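Print this page | E-mail this page
Reading time: 2 min

Section 2. Setting up the bin

These steps are for the Karnberg shared workshop build. Finish the arm mounting in Section 1 before you start.

1. Set the bin on the wooden table, within reach of the arm. Clamp the rim with a spring clamp.

2. Mark the corners of the flat panel beside the bin with blue tape. If the panel gets bumped, line it up with the tape again.

3. Tie the cables along the arm. Leave a loop below the orange wrist joint so the wrist can turn.

CAUTION: Keep hands out of the bin whenever the drives are on. Keep the pendant within reach of the operator.

4. Lay the red and green bars flat on the bottom of the bin. Mix the directions. Some bars should lie close together, as they will in normal use.
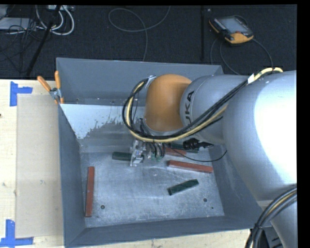 5. Jog the gripper down over one bar at low speed. Watch the cable loop as the wrist turns. If it catches on the rim, stop and retie it.

6. Save the position as Platia 1905 and wait 1000 ms before closing the gripper.

Note: Jadwiga Czarnecka keeps the spare cable ties in the Tristonum cabinet.

Contact | Copyright Karnberg Workshop | Back to top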